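Aug 1, 2024

## Bretandale kitchen project puts its arms money on the table

I spent a morning with the Bretandale home-help project this week, mostly to ask about money, and came away with more numbers than I'd bargained for (and a very good biscuit).

The news is that the project has agreed its equipment plan for the coming year. It already has a two-armed practice table and now wants a second one, so that two groups can work side by side on everyday kitchen jobs like handling plates and mugs.
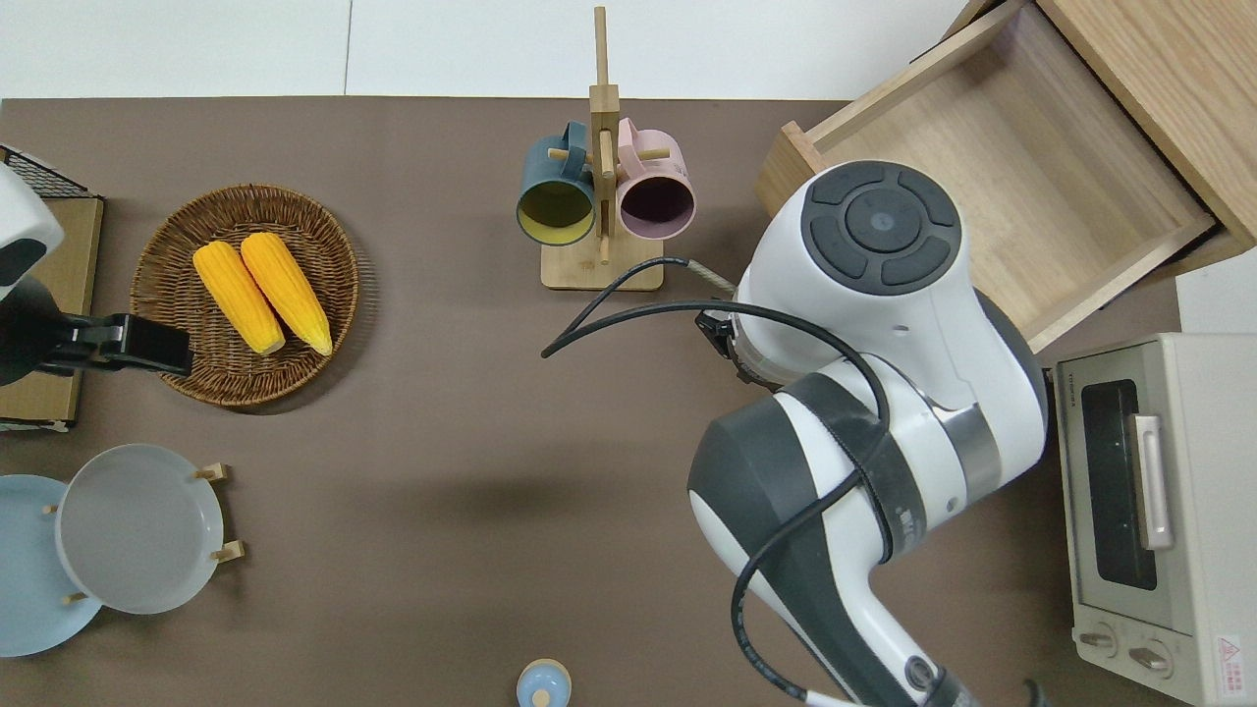 Valquíria Paiva, who wrote the plan, told me the arms themselves took her an afternoon to cost. The small stuff took weeks! Cables, clamps, spare gripper fingers, a decent mat for the tabletop – it all creeps up on you, and her first draft had forgotten most of it. The line for props and fittings now stands at £1,716, and she's set aside another £200 for breakages, mainly crockery.

Three suppliers were asked to quote. Mittal came in cheapest but wanted full payment up front, and Lemberg couldn't promise delivery before the spring, so the order is going to Tullo, with the bill split into 4 payments. Berkay Çetinkaya, who looks after the table day to day, was pleased with that. He'd been pushing for a supplier who would include training in the price, and Tullo did.
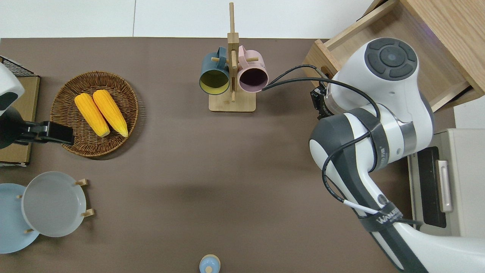 Could they have hired the second pair of arms instead of buying?

They looked at it, but the hire charge would have overtaken the purchase price after about 12 months, and the project expects to use the table for far longer than that.

I also asked what happens if the funding comes in short. Gönül Türkmen said the table and arms would go ahead regardless and the extra cameras would wait, which seemed fair enough to me. She'd also like a proper service contract, though that one is still being argued over and I wouldn't put money on it either way.
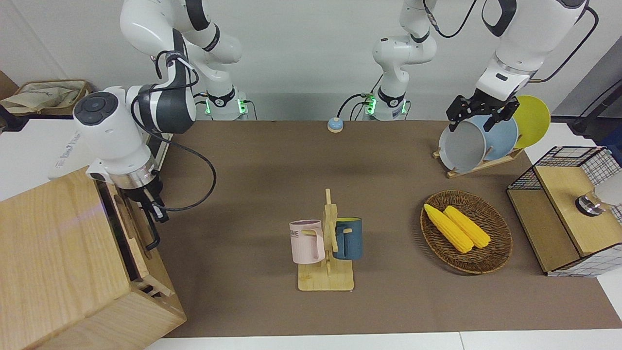
*Both arms at the practice table, one gripper lowered to the grey plate in the rack.*

Delivery is pencilled in for January. Before then the room needs more sockets and a stronger bench, both of which come out of the building budget, and Berkay is still waiting for the electrician to ring him back.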